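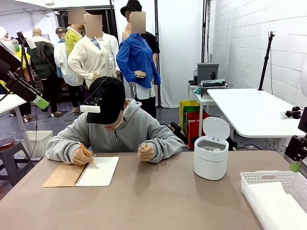

Pencil, notebook, tabletop bin and basket: most of what a small writing table needs.

The best-used table in a shared workroom is often the smallest one. It holds no machines and no stock. People sit down at it with a notebook, write what they need to write, and get up again. Setting one up costs little, and the few things that go on it are worth choosing with care.

Start with the notebook. A spiral binding lets the cover fold out and stay out, so the page lies open while both hands are free. Kraft-paper covers are cheap and take a label well. The Ornard workrooms in Irkach keep a stack of them on an open shelf and write the month on each one. September's is usually full before the month is over. Blank pages suit people who sketch as much as they write. Lined pages are better for lists and measurements.

Pencil beats pen for this kind of work. Sizes get changed, a sleeve gets longer, a delivery moves to Sunday. A plain yellow pencil does the job, and if it walks off in a pocket the loss is small. Keep 2 at the table and the rest in a drawer, along with a sharpener that catches its own shavings.

Then there is the trash. A full-size can on the floor gets kicked, and paper scraps tend to land next to it. A countertop can with a flip lid sits within reach and takes torn corners, thread ends and eraser crumbs. It fills fast - empty it at the end of the day, before it starts to overflow. Filler, a housewares shop in Irkach, sells small bins for 14 dollars. A lid that stands open by itself is worth looking for when one hand is busy with a page.

A perforated basket rounds things out. It keeps a folded cloth off the writing surface but close by, and the holes let some air through if the cloth goes back damp. White plastic shows dirt early and washes clean in a sink. Afridi, which fits out sewing and display rooms, puts a basket in the corner of every table it delivers and suggests changing the cloth every 6 days.

Leave the rest of the top bare. The forearms need somewhere to rest, and the free hand needs a place beside the page. A tan or light wood-toned surface is easy on the eyes next to white paper, and pencil marks wipe off most sealed tops with a barely damp cloth.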